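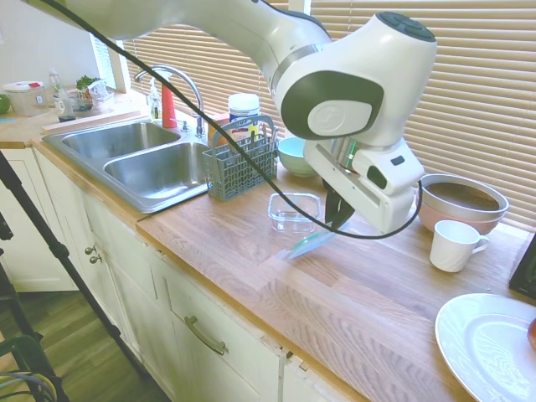 The Skyrme Kitchen Service is a staff catering operation in the town of Proltgate, known locally for its gradual move to robot arms for washing-up, putting away and matching containers with their lids. It is run by the catering firm Follis, and it provides breakfast and lunch to 114 people who work in the offices and workshops close by. The automated side of the work goes by the name of Clirnier, after the scheduling program that tells the arms which job to take up next.

Background

For most of its life the service was run entirely by hand, and its small pantry kitchens were laid out much as they would be in a family home, with a sink at one end of a long counter and the cups wherever people had got used to finding them. Lunches went out in reusable boxes, and a good part of every afternoon was spent getting those boxes back, washed and ready to go out again. Kitchen assistants often spoke of this as the dullest stretch of the day, though a fair few were fond of it too, as it was the hour when there was time for a proper chat.

The first arm was brought in one March, on a trial that was meant to last 6 weeks and was then quietly extended. During the trial it handled 2,797 boxes and lids, mostly between two o'clock and half past four in the afternoon.

Work at the counter

Lids were chosen as the starting point and have remained the hardest part of the job. A lid is thin, it lies close to the worktop, and a clear one is difficult for a machine to make out against wood. 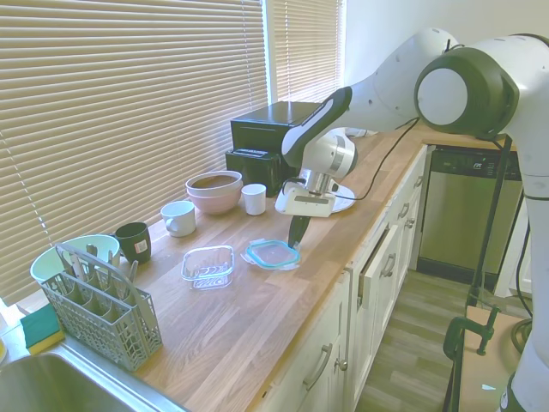
Progress in the early months was therefore slow, and assistants would sometimes finish a whole stack by hand while the arm was still working on its second box. Patience was needed on all sides, and it was generally given. Mugs and bowls came later, followed by cutlery, which is still sorted by hand on busy days.

Effects on staff

No posts were lost when Clirnier was introduced, but the working day changed a good deal. Assistants now spend more of the afternoon preparing food for the following morning, and each shift has one person who looks after the arm, clears up after a dropped item and decides when it ought to be stopped. This duty carries a small addition to pay and passes from one assistant to another every week.

Opinion among the staff has been mixed, in a friendly sort of way. Many were glad to have less bending and scrubbing, and said so. Others missed the shared washing-up, and after some discussion a tea break of almost 50 minutes, longer than the old one, was added to the afternoon rota so that people would still have a chance to sit down together.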